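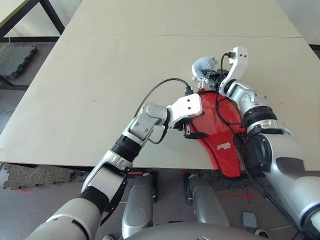

How to pack a table tennis bat so the rubber lasts

A bat left bare in a sports bag picks up dust, crumbs and bits of grit from your shoes, and the rubber loses its grip long before it should. A fitted cover costs very little and will look after a bat for years if you use it properly. The method below is the one I go through at the end of every club night at Rumwood. It takes a couple of minutes.

What you need

A bat cover with a zip or a fold-over flap
A small sponge and clean water
A dry, lint-free cloth
Two sheets of plastic film for the rubbers, if you use them
A keyring charm or a short cord for the zip (optional)

Choosing a cover

Covers come in two main shapes. The full cover follows the outline of the bat and takes in the handle as well. The half cover fits over the blade and leaves the handle sticking out. Either will do for a bat that travels in a bag. If yours gets thrown in the boot of the car with everything else, buy a full one, or a hard case.

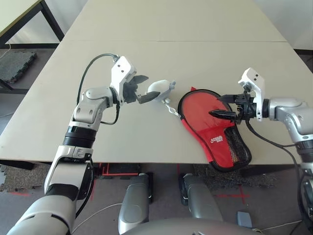
Mesh on a cover is useful for two reasons. It lets you check what is inside without opening it, and it lets a little air through. It doesn't protect against knocks as well as padding does, so pack the cover with the mesh facing something soft, such as a towel or a spare shirt.

Before you buy, lay your own bat on top of the cover. You want a finger's width of spare room all the way round the blade. My first cover was a Skunura and it was too tight at the shoulders. Every time I pulled the bat out, the edge tape came with it.

Step 1. Clean the bat

Dampen the sponge, squeeze it out well and wipe each rubber from the handle towards the top. Don't scrub in circles. Rinse the sponge before you do the second side. Kitchen cleaner and washing-up liquid should be kept well away from rubber. The Hoter foam cleaner sold at our club is fine, but plain water does nearly as good a job.

Step 2. Let it dry

Stand the bat on its edge for ten minutes, or dab it with the cloth if you are in a hurry. Keep it off the radiator. Wipe the handle as well, as sweat soaks into bare wood and goes into the cover with it.

Step 3. Put the film on

Lay the film on one side and smooth it down from the middle outwards with the flat of your hand. Do the same on the other side. Cheap bats rarely come with film. You can cut your own from a clear document wallet, using the blade as a template.

Step 4. Empty and shake out the cover

Open the cover fully, turn it upside down over a bin and give it a shake. A lot of people skip this, and then all the grit from last week goes straight back on the clean rubber. Do it at a table with plenty of clear space, and keep the bat and the cover side by side while you work. With a mesh case and a red-faced bat next to each other, black trim on one and a black rim on the other, it is easy to line up the rounded ends and see which way round the bat should go.

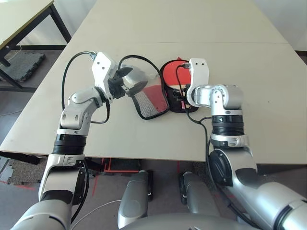
Fitting the bat is mostly a matter of holding the cover open and not forcing anything. Take the cover by its edge with one hand and keep the bat steady with the other. The stiff trim is the best place to hold, and on a case like this one, with a thick black border round the netting, pinching the upper edge lifts the whole thing without pulling on the mesh. Never tug the mesh itself. It stretches, and once it has stretched it catches on the zip.

Step 5. Slide the bat in

Lead with whichever end your cover is cut for. Keep the bat flat and ease it in with small movements. If it sticks, take it out and look for a fold in the lining. When it is home, run a thumb round the edge to check that no film has curled up.

Step 6. Close it

Hold the two sides together just ahead of the zip and pull slowly. A charm on a chain or cord gives you something to grip and makes your bag easier to pick out from the row on the bench. Tuck it to one side before you close up so it doesn't get pressed against the rubber.
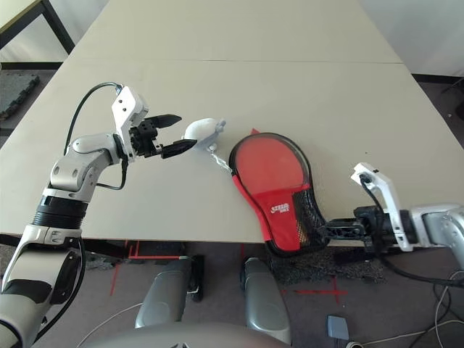
Storing it between sessions

Keep the cover indoors, lying flat, away from direct sun. A shelf or drawer is ideal. Sheds and cars get too hot in summer and too damp in winter. If you won't be playing for a month or more, take the bat out every so often and let the cover air.

Washing the cover

Wash it by hand in cool water with a drop of mild soap, rinse it and hang it up open. I do mine every March. Make sure the inside is fully dry before the bat goes back.

Comments

Edeltraud Kleinschmidt
I have always put the charm inside with the bat and now I know where the dent in my rubber came from. Thank you.

Yoga Setiawan
Does the document wallet film work on pimpled rubbers? Mine won't stick.
 Reply: No, it needs a smooth surface. Leave pimples bare and just keep the cover clean.

hayes_tt
Hard case for me. Roughly 40 sessions a year in the back of a van and not a mark on the bat.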